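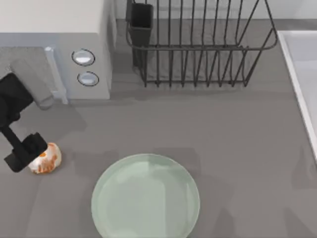

Five-year-old won't wear a coat on the school run – any ideas?

Posted by Priya Lyons, 2 June 2023

I know, it's June and I'm asking about coats, but it has chucked it down in Wovthorpe all week and I'm losing my mind. My son is five and will not put his coat on. He can do it, zip and everything, I've seen him do it at his gran's! But at home it's a sit-down protest by the front door and we've been late 2 mornings running. I've tried stickers, I've tried letting him pick a new one (he chose a bright yellow one and now says it's "too loud") and I've tried just carrying it, which ends with him soaked and cross at the gate. The walk is only 300 metres or so he tells me it doesn't count. What worked for yours?

Ingrid Iwasaki

Oh, we had this with my daughter all last October! Is it rustly? When he says "too loud" I'd take him at his word, mine hated the swishy noise by her ears when the hood was up. We swapped to a soft fleece-lined one from a charity shop in Cirstead and most of the fuss stopped. I also moved coats to before breakfast on the really bad days – she ate her toast in it, crumbs everywhere, but we got out of the door. And do the flip trick if you haven't. Coat on the floor, hood by his toes, arms in, over the head. She thought it was hilarious and wanted to show everyone.

dvorak_dad

let him get wet, he'll learn. mine did

Trutdale Mum of Three

Bit harsh above! I'd ask his teacher if he wears it at playtime. My middle one did, no bother at all, so it was leaving the house he didn't like. We started getting up 30 minutes earlier and it did calm down, though I was shattered by the end of term.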